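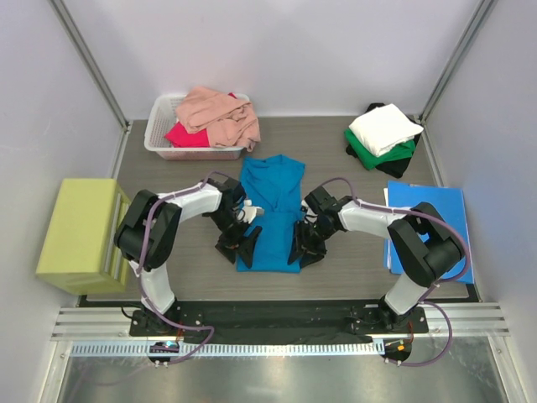
A blue short-sleeved shirt on a wood-grain tabletop, its lower part lying flat and its upper part still creased.

Shirt folding is the household practice of reducing a shirt to a smaller, flatter shape so that it can be put in a drawer and forgotten. It is usually the last stage of doing the laundry, and the one most often postponed. Ironing is sometimes placed before it, chiefly by people who write about ironing.

Method
Most methods begin with the shirt spread on a table or bed. The sides and sleeves are brought in towards the middle, and the body is then doubled over from hem to collar, once or twice according to the depth of the drawer. Short sleeves need only one turn. Long sleeves have to be laid back down the body, where they tend to slide out again.

The Uncombe fold, named after the village whose laundry taught it, starts with the hem. The lower half is smoothed first and the creases are chased upwards and out at the shoulders. Its supporters say it gives a squarer parcel. The rival Goradthorpe fold starts at the collar and chases the creases the other way, with results that outsiders find hard to tell apart. Relations between the two villages are otherwise cordial.

Lucero Huamán's manual Condomance lists 231 ways of folding a garment, of which she recommends 5. The remainder are described as "for completeness", and several need a second person.

Picking up and shaking out
A shirt from the basket seldom arrives in a convenient shape. It is normally lifted by two points, often a corner and whatever else can be found, and allowed to hang until it becomes clear which end is which.
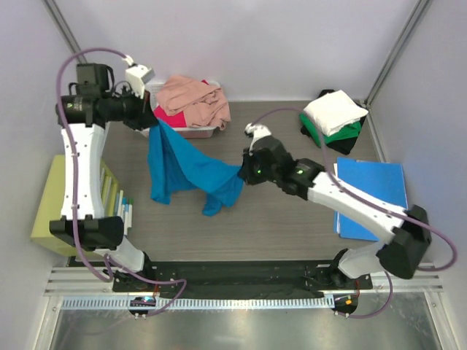 Shoulders are the preferred grip, as the body then falls straight and the hem can be lowered on to the table first. Finding them is another matter. Zoila Marulanda, who ran the Castaño laundry for many years, advised her staff to find the collar and work outwards, and to put the thing down and start again if they met a cuff.

Storage
Folded shirts are stacked flat or stood on edge in a row. Stacking favours the top two shirts, which are worn in rotation while the rest grow old in private. Standing them on edge makes every shirt visible - an advantage that lasts until the row is half empty and falls over.

The Castaño laundry's ledger for one May records 3058 shirts received and 2562 sent out folded. The difference has been put down to hangers.

See also
Fitted sheet (folding of)
Ironing board
Odd sock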